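**Fried egg**

A fried egg is an egg cracked out of its shell and cooked in a little fat in a pan, usually with the yolk left whole. I've been keeping up the breakfast pages on the Demville food wiki for a while now, and this is the one I get the most mail about (133 messages at last count, most of them about lids!), so I've rewritten it from the top.

## Styles

Sunny side up means the egg never gets flipped. The white sets from underneath and the yolk stays shiny and runny. Over easy is flipped for a few seconds, over medium a bit longer, and over hard until the yolk is firm all the way through. Basted eggs get hot fat spooned over the top, and they're my favorite, though I make a mess of the stove every time.

## Cooking

Butter gives you soft edges over low heat. Oil can go hotter, so that's what you want if you like the edges brown and crackly. I crack mine into a cup first and slide them in, and I wait for the white to turn solid before I touch anything. Older eggs spread out more in the pan – still fine to eat, just wider.

A lid helps the top of the white set. Some readers hate what it does to the yolk (it goes cloudy), and they have a point.

## Serving

Toast is the usual partner where I live. I put it on its own plate so it stays crisp, and I cut it up for dipping once the eggs are on the table. Fruit often goes alongside, mostly oranges in our house. At the Batero diner they bring the eggs on a shallow plate with a rim, which catches the yolk nicely.

Rice is just as good under a fried egg, and so are leftover potatoes, noodles or a burger.

## Related pages

See also Poached egg, Omelet and Toast. The toast page still needs a section on rye, and I'm hoping to get to it in April, once I've sorted out the bread names with the folks over at the Clevovura wiki.
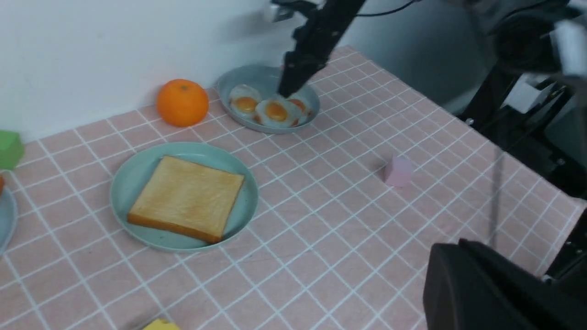
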